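Wullach Cell Progress Report, December
Prepared for Marisa Longo, Limeo small-shop automation grant

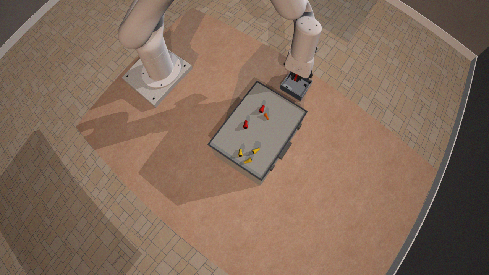
How much of the setup money is left?

Enough to finish the job as planned, with a small cushion that I'd like to hold on to until the spare gripper parts are paid for. The only big bill still to come is the electrician's second visit, and I have his quote in writing.

Hi Marisa! You asked me to keep these readable, so I'm writing it the way I'd tell it to you over the phone. The parts log and the receipts are coming separately.

We're still working in simulation for the sorting job, with the two white arms either side of the tray table and the wire connectors laid out in red, orange and yellow. I know you were hoping to hear that the real cell was sorting by now, and I was hoping to tell you so. But we've got the bases, the table height and the bin position where we want them in the model, and moving a table on a screen costs us an afternoon at most. Moving one that's bolted down in the shop costs us a good deal more than that (ask me how I know).

The biggest change since my last report is the handoff position for the bin. I had it too far from the table at first, and the arm holding it ended up nearly straight, with no room left to adjust. Now it sits just off the corner of the table and the elbow stays comfortably bent. I reran the whole cycle over 1,000 times with the new position, starting the connectors in random spots, and went through the failures by hand. Most of them were connectors lying on their sides close to the raised rim, where the fingers can't get down far enough without touching. I've got a tilted approach half written for those and it's looking good!

On the real hardware, the Kang arm is bolted down and leveled. That took 3 tries. The floor in the back room slopes more than any of us believed, and the first two sets of shims gave us a base that looked fine and then drifted when the arm reached out all the way. I ended up borrowing a machinist's level from the Berstead shop down the road, shimming one corner at a time, and torquing the bolts in a cross pattern. I've put a paint line across every bolt head so we can see from a distance if one has backed off. So far they haven't.

The second arm had a noisy wrist joint out of the crate. I called the dealer, sent them a recording, and they had me run the joint slowly end to end with the cover off — it was a cable tie rubbing. I trimmed it, rerouted the cable with a bit more slack, and it's been quiet since. No charge, and no warranty claim to fuss with.

Upkeep has settled into a routine. Every morning at 8 I wipe down the fingers, check the pads for nicks, look over the cables at each joint, and run the homing check before anyone loads a part. It goes in the notebook by the door, initials and all. The pads wear faster than the catalog suggested, at least on the test parts we've been using, and I'd like to keep 4 spare sets on the shelf. They're cheap, but they take forever to ship.

One thing I need from you. The grant paperwork lists the safety fence under "second phase," and I'd like to pull it forward and buy it now. I don't want both arms powered at the same time without it, and right now we're only running one at a time with somebody standing at the stop button. That's fine for setup work. It's no way to run a sorting job. The total doesn't change, only the timing, so I'm hoping a quick note from you will cover it.

Next up is the tilted approach in simulation, then the electrician, then copying the table position over to the shop floor and measuring how far off we are. I'm guessing we'll need to re-teach the bin handoff once the real numbers are in, and I've left time for that. If the fence gets approved before the electrician comes, he can wire the gate switch on the same trip and save us a call-out fee.

Call me any afternoon if you'd rather talk it through. Mornings I'm usually under the table with a flashlight.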